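Stollurum (method)

Stollurum is a method for teaching a robot arm to set a table from recorded demonstrations. It was described by Nahuel Cáceres and coworkers at the Jomau laboratory and belongs to the family of imitation learning methods. Its main feature is that the position of each item is stored relative to the nearest item already placed, and no fixed table frame is used.

Setup

The published work uses a single arm mounted at table height, with a gripper that approaches items from above. Test items are light, cheap tableware: round plates, plastic spoons and small cups.

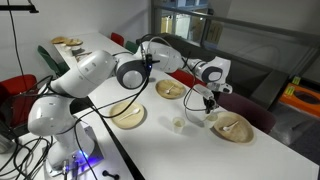
Robot arm over a table with plates, spoons and clear plastic cups.

Thin items are the hardest to grasp. A spoon lying on a plate leaves little clearance for the fingers, so the grasp point is chosen by a separate network trained on close views of handles. Cups are grasped at the rim.

Training

The base policy was trained on 457 demonstrations, each covering one full place setting. Demonstrations longer than 40 seconds were dropped. Every recording is split into segments at the moments when the gripper opens or closes, and each segment is tied to one reference item. At run time the policy picks a reference item, predicts an offset from it, and repeats this until no segment scores above a threshold.

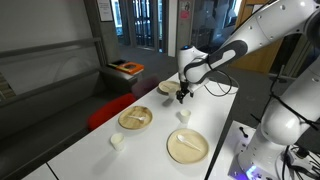
Errors do not add up across the table in the same way as with absolute coordinates, but a badly placed first plate shifts everything that refers to it. Cáceres called this anchor drift. A later version, Furano, checks the first plate again after every second placement.

Results

In a comparison with the Potgieter planner, Stollurum completed 53 of the test layouts and the planner 40. Of the failed runs, 18 were traced to spoon grasps. Transparent cups also gave weaker detections than opaque ones. The comparison did not include moving obstacles or people seated at the table.

See also: Imitation learning; Grasp planning; Visual servoing

Last edited 4 Aug 2024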